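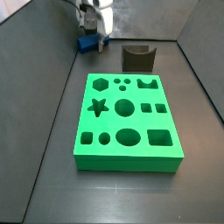

Department of Product Design, Zeltudstead College | Second-Year Projects | Group 4

Shaped Foam Tray for Loose Parts: Project Report

Wenjie Cai, Boyang Xie, Zixuan Cai, Zeyu Cheng
Project supervisor: Rukhsana Lodhi

1. Task

The group was asked to design a storage tray for a set of solid shapes used in the first-year geometry and drawing classes. The shapes had been kept together in a deep bin at the Dalevdale building. Pieces were chipped in the bin, and a missing piece was usually not noticed until the next class needed it. The tray had to give each piece a place of its own, show at a glance which piece was out, and sit flat on a work surface without clips or fasteners.

2. Material

Three foams from the Lundgren sample book were compared. The first was too soft. Its narrow walls folded when a piece was pushed in at an angle. The second held its shape but shed crumbs at inside corners. The third was chosen. It cuts with a clean edge and comes in bright green, and the empty cavities look dark against the top face. This contrast was the main reason for choosing green over the gray stock, which was cheaper.

The finished tray is 520 mm long. It is a thick block with straight vertical sides and a flat top. A thinner tray was tried first and dropped, as the cavities left too little material underneath and the tray bent when lifted from one end.

3. Layout

Cavities are set out in three rows, more or less. Strict rows wasted space next to the small holes, so some positions were shifted by eye on the paper template before cutting. The hexagon is at the left of the back row. The arch-shaped cavity is in the same row, farther right, with three small round holes between the two. The five-pointed star starts the middle row and has a large round hole beside it.

The star took the most time. Its points need a sharp inside corner, and the first cutter rounded all five. Zeyu Cheng finished the corners by hand with a narrow blade. The arch was the second problem. The piece has a flat base and a semicircular curve cut into its top edge, and an early version of the cavity was a plain rectangle. The piece fit, but it could be put in either way up. Following the curve in the foam fixed this.

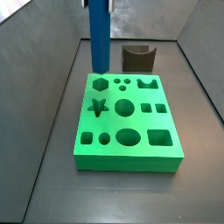 Figure 2. Foam tray in the gray enclosure, with the hexagon, three small holes and arch in the back row.

4. Clearance

Clearance is the gap between the piece and the cavity wall. Test cuts were made at 0.5, 1 and 1.5 mm. At 0.5 mm the hexagon had to be pressed in and pulled the wall up with it on the way out. At 1.5 mm the round pieces rattled. All cavities were cut at 1 mm except the three small holes, which were left at 0.5 mm. They are shallow enough that grip was not a problem.

5. Placement trials

Pieces were laid out on the dark gray surface beside the tray and placed one at a time. A placement was counted as good if the piece went fully down without a second attempt. The group logged 452 placements over two weeks in February. Boyang Xie kept the log and Zixuan Cai checked it against the count sheets.

Most second attempts were with the star, which has to be turned to line up with its points. Round pieces gave almost none. The arch went in easily when it was picked up by its ends and poorly when picked up by the base. Blocks lying on their side had to be turned first, and this added time but few errors.

6. Remaining faults

The cavities are not labeled. Two of the smaller shapes are close enough in outline that users tried one in the other's place. A label strip on the front face was drawn but not made.

The top edges of the star cavity have started to wear at the points. Bovar edge sealer was tested on an offcut and left a hard shiny rim, so it was not used on the tray.

The tray and the paper template are stored in cabinet 3. Cutting files are with Wenjie Cai.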